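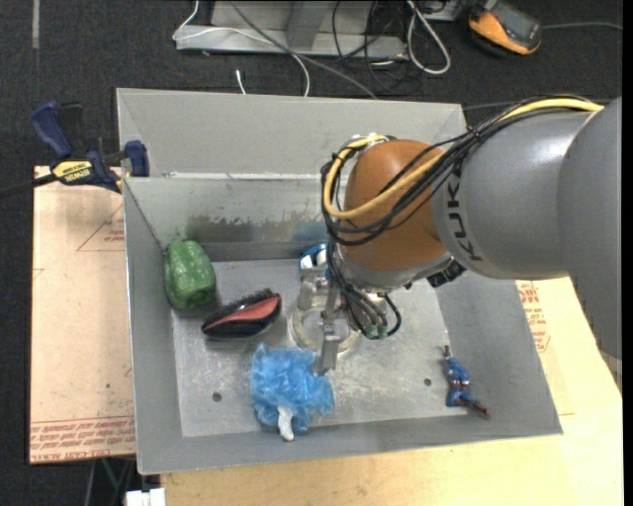 We left Nindley before it was light, got lost once looking for coffee, and still pulled into the lot behind Kurneck Fieldhouse with time to spare before the doors opened at 9 a.m. I've wanted to see this building for years. My college team played here once and I was home with the flu, so the open house in October was my second chance, and I wasn't going to miss it!

If you don't follow small-market basketball, the Fieldhouse is the home of the Kurneck minor league team, plus both high school teams and a summer league that runs until people get too hot to argue with the refs. It opened in 1993 and seats 1432. The number is painted over the main entrance in letters as tall as my niece, and I love that a place would be proud of a figure like that.

## The floor

You walk in at the top of the lower bowl, and the court is right there below you. No long concourse, no curtain. I stopped dead and the man behind me walked into my backpack (sorry, sir).

The floor is a Marchetti, a maple portable that comes apart into panels and goes into a storage bay under the east stand when there's a concert or a graduation. They took us down in groups of 15 or so and let us watch the crew pull up one corner and put it back. Each panel has a code on the underside for its row and position, and the crew can read those codes upside down, in bad light, while talking to you about last season. The foreman said a full changeover is one evening's work if the forklift behaves.

What surprised me was how much they talk about the weather. In winter the heat dries the building out and gaps open between the panels, thin ones, and somebody walks the whole court before every home game feeling for edges with the side of a shoe. In August it goes the other way and the last row has to be persuaded into place with a rubber mallet. We got to hold the mallet. I don't know why that was such a thrill but there was a line for it.

Then they let everybody shoot. One ball each, five shots, from wherever you liked. I took all of mine from the left corner, which was my spot in high school, and made two of them. The rims are stiffer than what I'm used to at the Y. A kid ahead of me, maybe ten years old, banked one in from well behind the arc and ran a full lap with her arms out, and the whole line clapped.

## Locker rooms and the training room

The home locker room is smaller than you would guess from television, although I suppose this team isn't on television much. There are stools in front of open stalls and a whiteboard that had been wiped very carefully before we came in. I looked hard for leftover plays and could only make out one arrow.

The visitors' room is the same size but has a column in the middle of it. Our guide swore it was structural. Coaches from other teams have apparently been complaining about it for as long as the building has been up, as half the roster can't see the board at halftime. I walked around the column twice and I believe them.

Next door in the training room, two of the athletic trainers were taping ankles for anybody who asked. I asked. It's so much faster than I expected - a few strips up, a few around, a figure eight, a heel lock on each side, done - and my ankle felt like it belonged to a better player for the rest of the day. One of the trainers went through what happens when somebody lands badly during a game: who runs out, who stays on the bench, and how they signal to each other over the noise. She was so clear and calm about it. I'd have listened for another hour, but they had to keep the groups moving.

## Upstairs

The scorer's crew had set up their table as they would for a game, and ran a pretend fourth quarter with some of the local high school players. Half of us watched the court and half watched the table. I went with the table, and I'd tell anyone to do the same. I had no idea how much is said out loud. The person on stats calls every touch that matters, the person beside her repeats it and types, and the clock operator says nothing at all and never looks down.

They let visitors try the shot clock. I reset it when the ball grazed the backboard without touching the rim, and was gently told that I'd just given the offense a fresh possession for free. It's harder than it looks from row 7!

After that we went up the narrow stairs to the Horkatitz Room, which is the team's little museum. It has old warmups, programs, a cracked backboard from the early years, and a wall of team photos where you can follow the shorts getting longer and longer and then starting back up again. My favorite thing was a spiral notebook of bus trips kept by an old equipment manager. Every entry has the mileage, the weather, the final score and where they ate. One page just says "Lost. Good pie." I took my time with that one. I wish they'd print a copy you could buy, because I'd have bought it on the spot, and I told the person at the door so.

## Food, parking and other small stuff

- Parking was free in the back lot. The front lot was closed off for the kids' dribbling course.
- The chili at the north stand is very good and very hot. The nachos are nachos.
- Seats in the upper rows are tight in the knees. If you're tall, get an aisle.
- The elevator is by the box office and there's a ramp from there to the floor, so my brother-in-law got everywhere with his chair except the Horkatitz Room. They had a binder of photos from upstairs for him to look through, but I hope they work something out.
- Bring clean sneakers. You can't go on the court in boots, and the loaner pairs ran out fast.

The last thing on the program was an open practice at 2 p.m. It was mostly half-speed sets and free throws, but we sat in the second row and could hear everything. Players talk the entire time. "Left, left, I'm here, switch, got him." On TV you get the squeak of the shoes and the crowd, and you miss this whole running conversation underneath. At one point the coach stopped everything over the angle of one screen, had them walk it through three times, and then on the fourth it sprang a guard completely open and the whole bench whooped as if it were a playoff game.

We stayed until the crew started folding the chairs. My niece got her program signed by most of the starting lineup and has already decided which corner is hers. The home opener is in November and we've got four seats on the aisle, north side, close to the chili.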